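Recovering from error 3513 (arm proximity stop) on a two-arm table

Written by Wing-sze Chow, 2019-04-11

Error 3513 means that the controller stopped both arms because the grippers came too close to each other. In our sorting task it came 16 times during April testing, almost always when one arm was placing a toy donut in a basket and the other arm started early. I write here the steps we use now, so the next person does not lose an afternoon like me.

Before you start

Do not press Resume in the Bulov panel. Resume continues the old path, and the old path is the one that made the problem. Look first through the wrist camera and check that both fingers are free of the baskets.

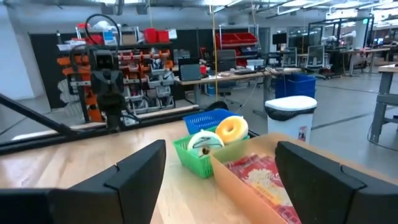

Wrist camera view, with the green basket between the two fingers.

Step 1. Hold the stop and look at each arm

Keep the stop button pressed. Write down which arm was moving last, the log shows it in line 4. If one gripper is still over a basket, treat this arm as loaded, even when the screen says "open".

Step 2. Move one arm only

Choose the arm which has more free space behind it. Switch it to manual, set the speed to the lowest value, and bring it back to its own side. The second arm stays locked all this time.

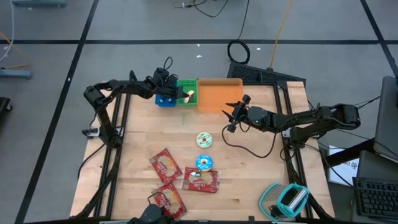
I made the mistake once to unlock both together. The arms on our Otavano table have a little sag when the brakes open, and a small sag is enough to touch. Also check the wrist cable before every move — a loop can catch on a basket or under the other arm.

Step 3. Check the gap

When the grippers are side by side over the middle of the table, do not turn any wrist joint. Go straight up first, then back.
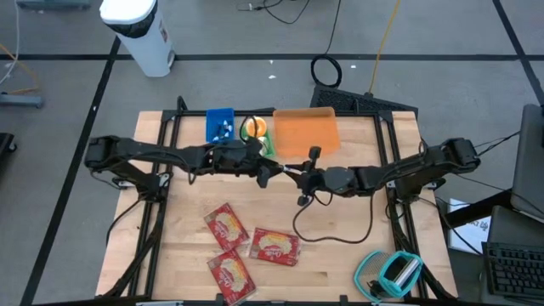 Step 4. Clear the error and correct the settings

Open Zones in the Bulov panel and increase the shared zone margin to 21 mm. Save, clear 3513, and home the arms one after another. Then run the task at low speed with your hand on the stop button. If the error comes again, the wrist offset is probably wrong and you must repeat the calibration.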